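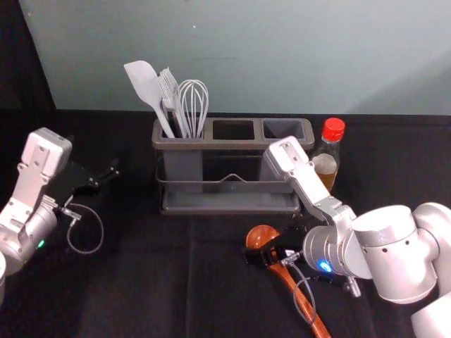
Planning and Buying for a Two-Arm Tabletop Cell
Handout 4
Instructor: Benedetta Tedesco
Budget template: Kenneth Galbraith
Revised 2018-01-25

1. Scope

These notes cover the purchase of a cell with two arms, two parallel grippers and one table, used for kitchen utensil handling. Floor-mounted machines are treated in the next handout. Prices are in dollars, before tax and freight.

2. Cost classes

Every line in the request goes into one of these classes.

Capital: arms, controllers, grippers, table.
Fittings: cables, brackets, table covering, lighting.
Task objects: utensils, holders, bottles, spares of each.
Recurring: service contract, finger pads, software renewals.

Students tend to place grippers under fittings. If the gripper is quoted separately from the arm, it is still capital. Replacement fingers are recurring.

3. Task objects

Write the object list before asking for quotes. Gripper opening, finger length and payload all follow from it. A wooden ladle held where the bowl meets the handle puts a long lever on the wrist, and the rated payload at the flange says little about that load. A whisk, a silicone spatula and a basting brush standing in a divided caddy raise a different matter: the fingers must reach one handle with its neighbors close by. Record for each object its mass, its length and the width at the intended grasp point.

Allow $100 for the first set of objects and $300 for the year. Buy duplicates at the same time. Retail items change shape between production runs, and a changed handle means the grasp points must be measured again.

4. Cables

Gripper cables that run outside the wrist need slack for the full range of motion. The slack can cross the held object. Ask the vendor for the minimum bend radius and the price of a spare, and enter one spare per arm.

5. Comparing quotes

For the class exercise, use the quotes from Dadent and Naseri. Dadent includes the grippers and bills the mounting plates at $700. Naseri quotes arms only; add the Pidulik gripper quote twice, plus adapters. Do not compare totals until both columns cover the same items. Amum is a reseller and its lead time starts when the factory confirms, so enter the later date.

6. To hand in

Object list with measurements.
Completed template, both vendors.
Table layout, to scale, with the reach of each arm drawn and the shared area hatched.
One paragraph on which line you would cut first and what the cell could no longer do.

Galbraith's template rejects blank cells. Enter zero where a cost does not apply.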